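Novembre, 9 h - cahier d'atelier, teinture

Repris ce matin le bain de brou de noix de Wemcombe, celui qui me tient tant à cœur. Deux écheveaux de laine Flandik, 28 g chacun, quatre heures de macération et presque pas d'alun cette fois - j'aimerais garder un brun chaud, un peu cacao, sans tirer vers le gris comme au dernier essai. Pensez à remuer doucement, ça feutre vite !

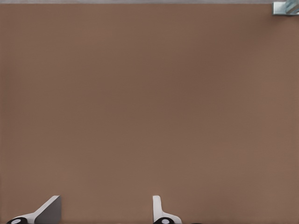 Pettigrew signale que, chez Etum, le même brou vire au gris dès que l'eau est trop ferrugineuse, et demande si on a testé la nôtre.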